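Clubs > Student Projects > Threads
3 min read

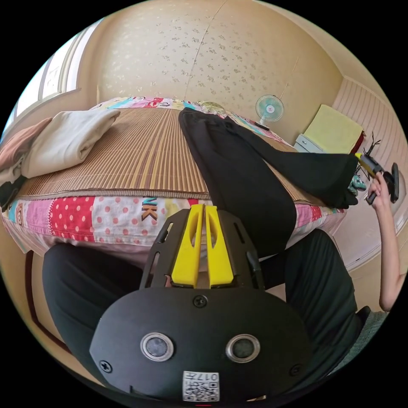

Trousers over the bamboo mat, one gripper in each hand. Folding unit, Monday session.

Okay, a few of you asked what our student robotics club is up to this term, so settle in, because I do go on a bit. We're the Orkance team, a very small bunch, and our project is teaching a two-armed robot to fold laundry.

The robot itself lives at school and is called Vunby (the name won a vote, don't ask me to defend it). It learns from people, so what we do most weeks is fold clothes with hand-held grippers and save every try. One try start to finish is an episode, and our goal for the term is 1,000 episodes.

I thought 1,000 sounded like nothing! Then I did 20 in a row and had to go lie down. Your thumbs get sore first, then your shoulders, and somewhere in there you start having opinions about waistbands.

We're doing trousers before shirts. Our advisor at Weltum wanted shirts, since that's what most of the papers use, but trousers have just two legs and a waistband, and I felt we all deserved an easy start. (They have not been an easy start.)

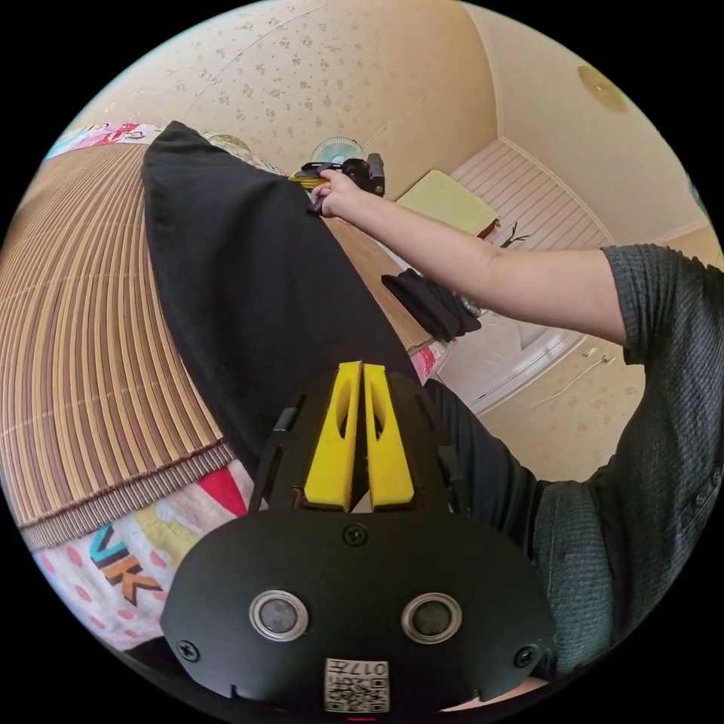 Black cloth stretched out along the mat, second device up at the far edge of the bed.

The hard part is the grab. The fingers are two narrow yellow pads, and if you come in too flat you just push the fabric along in front of you. Come in steep, pinch a little more than feels polite, then lift. I've said "steeper" so often that my little cousin now says it at dinner.

Second hardest is moving both hands together. A person folding at home lets one hand wander off and smooth things – we try to keep the other hand doing something useful, or at least holding still.

We also have a rule that bad tries stay in the folder with a note. The new members hate it at first and want to delete every fumble. Please don't! I learned more from our messy ones than from anything else last year.

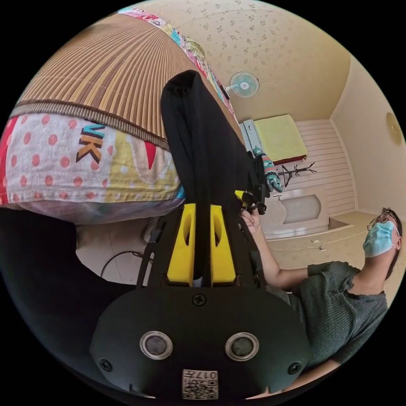
Anyway, the count stands at 38 good trouser episodes, so yes, we have a way to go. Next up is the Pruitt student showcase in August, where Vunby gets a table and a pile of clothes it hasn't met before. I'm nervous already and I'm not even the one folding.

If your club has tried cloth of any kind, towels, scarves, anything, I would love to hear what you did about the thin stuff. Ours slides right out – replies are open and I read all of them, usually with tea.

Contact | © Orkance student robotics | Back to top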